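Diary > Pliltgate pump > June 2026

Print this entry | E-mail this entry

Up at 5, no wind, no cloud. Drove out to Pliltgate with the spare controller on the passenger seat and forgot the long ladder. Again. Managed with the short one.

Pump was off when I got there. Panels fine, bit dusty, wiped the bottom row with a sock. Fault light on the Drineck box, same one as January, the low-voltage one. Then it cleared itself while I was getting the meter out, so of course nothing to measure. Wrote down the running hours anyway – 1018. Expected more by now. Either the counter drops out with the fault or the float switch in the trough is sticking up and telling it the tank's full. I lean towards the float. Lifted it with a stick, let it go, pump started after a bit. Did it again, didn't start. So.

Tank down to the second rung, enough for the ewes if it stays like this but not if it gets properly hot. Ran it by hand till lunch and got most of it back. Water a little brown for the first few minutes then clear.

Left the spare in the van, no point swapping a box that might be alright. Pomelance want 12 working days for a new float, and they want the old one posted back first, which is daft when the old one is holding the whole thing together. Rang Pugh instead, they have 2 on the shelf, diffrent cable length. Can join it. Need a proper gel joint, not tape, tape is how we got here.

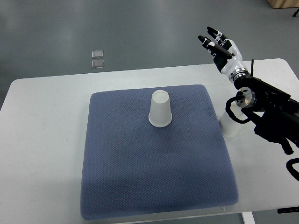
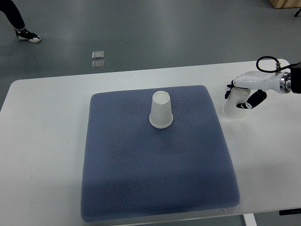 Afternoon

Cable. Dug along from the post to the trough, only a spade deep, ground like brick. Found the old join eventually, green inside and one core hanging by a few strands. Could be the float was never the problem! Cut it back to clean copper, remade it, bucket over the top for now. Pump came on straight away and stayed on till I left. Not trusting it yet.

Must do:
Pick up float from Pugh even if not needed
Gel joints, the bigger size
Ladder – put it ON the van tonight
Tilt the panels back a notch, they're still on the winter setting, my fault
Ask about a lid for the tank, leaves in it already

Evening. Back ache. Sums at the kitchen table, if the join holds then the whole job has cost me a morning, a phone call and a sock. If it doesn't I want a second tank up there before anything else, store the water and stop fretting about batteries. Will look agian tomorrow first thing, before the sun's on the panels, and see if it starts by itself.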